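Solley two-finger gripper kit: a term with it at the robotics club

Rating: 3 out of 5

I help run a Thursday evening robotics club for sixth formers and I was against buying this. We had a perfectly good home-made claw, the budget was small, and the Solley shop page reads as if the thing will lay the table for you by half term. Arif Chong, who runs the club with me, wanted it for the crockery task in this year's Jatau Cup. He won. I said I would write down what I thought once we'd lived with it for a bit, so here goes.

The kit gets you two fingers, a set of push-on pads, a bracket for a small wide-angle camera, the cables and a printed booklet. You supply the arm. Ours is an old Osman and the mounting holes did line up, which I had not expected. The booklet says you will be picking things up in 20 minutes. It took us two whole sessions, most of the second spent finding out that the drawing for the cable run shows the connector the wrong way round.

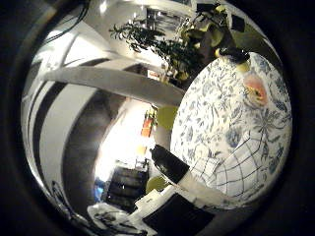 The Jatau task is simple to say. Teams have to pick up household crockery, move it and set it down in one piece. You lose points for dropping, for scraping and for taking too long. Plastic beakers are easy and any claw can manage those. Patterned china is where teams come unstuck, and the shop page has a whole paragraph on how well the Solley copes with "delicate and glazed items". I'd like to know what they tested it on.

Our own results are mixed. Mugs by the handle, fine. Bowls, fine if you come in low and slow. Anything smooth and wide is a matter of luck and pad condition, and pad condition is my main complaint. The pads pick up dust like nobody's business. Luana Damasceno kept a log for us, and after a wipe with a damp cloth the grip is noticeably better, then it falls away again through the evening. There is not a word on cleaning in the booklet. Spare pads come in bags of 4 and postage costs nearly as much as the bag.

The software I have less patience with. It wants an account before it will let you close the fingers. Once you're in, there is a slider for grip force marked from 0 to 500, with no unit given anywhere. 500 what? I wrote to Solley and was told the scale was "relative". Constanza Lagos ended up making our own chart by squeezing a kitchen scale at different settings, and that chart has been more use than anything in the box. If you buy the kit, do this first.

It also drops the connection. This happened five times in one evening, always with a finger already on something, and on the 751 firmware it stays shut when it does. You then have the choice of pulling the plug or prising. Going back to the older firmware cured it for us. Solley's own help page still tells you to update.

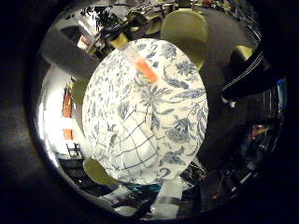

Now the camera, which is the part I was rudest about beforehand. The view is very wide and everything bulges, so a straight table edge looks like a banana. I thought that would make it useless for teaching. The students got used to it much faster than I did, and Karim Zerouali wrote a short script to flatten the picture that he hardly ever bothers to switch on. Having the fingertips in view all the time does help when you are working out why a grasp went wrong. I will give them that. The dark ring round the outside wastes a lot of the picture though, and bright windows wash things out badly. We have learned to draw the blinds.

Build quality is middling. The fingers themselves feel solid. The bracket is thin and I don't trust the screws, two of which had to be replaced with ones from our own tin. The cables are a bit short for an Osman at full reach, so check yours before you order.

Would the home-made claw have done as well? On mugs, yes, and I have said so to Arif more than once. On plates I don't think so. Rosaura Inga, our keenest driver, ran both on the same morning and preferred the Solley for anything flat, and she has no reason to be kind to it after the evening with the firmware.

What bothers me is the price set against the teaching. Students who built the claw knew why every bit of it was there. With this one they follow a booklet, and when the booklet is wrong they are stuck until one of us works it out. A club starting from nothing might be better off with servos and a sheet of plywood for the first year. A club with a competition to enter and an arm already on the bench could do worse, provided somebody is willing to make the force chart.

We are keeping ours. I wouldn't buy a second one until they sort out the pads.

Posted Thursday, November 29, 2018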